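Wie entstehen Jahresringe?

Ein Baum wächst nicht nur in die Höhe, sondern auch in die Breite. Direkt unter der Rinde liegt eine dünne Schicht, das Kambium. Dort bildet sich jedes Jahr neues Holz.

Im Frühling wächst der Baum schnell, das Holz wird hell und weich. Im Sommer entsteht dunkleres, festeres Holz. Beide Schichten ergeben zusammen einen Jahresring. Im Dezember ruht das Wachstum.

Wer an einem Baumstumpf 70 Ringe zählt, weiß: Der Baum wurde 70 Jahre alt. Wird ein Stamm der Länge nach gesägt, zeigen sich Linien und Bögen - die Maserung.

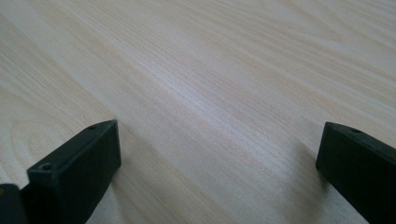
Helle Tischfläche mit Maserung: feine Linien und ein Bogenmuster.

Text: Laiba Gondal
Stand: 9. Mai 2022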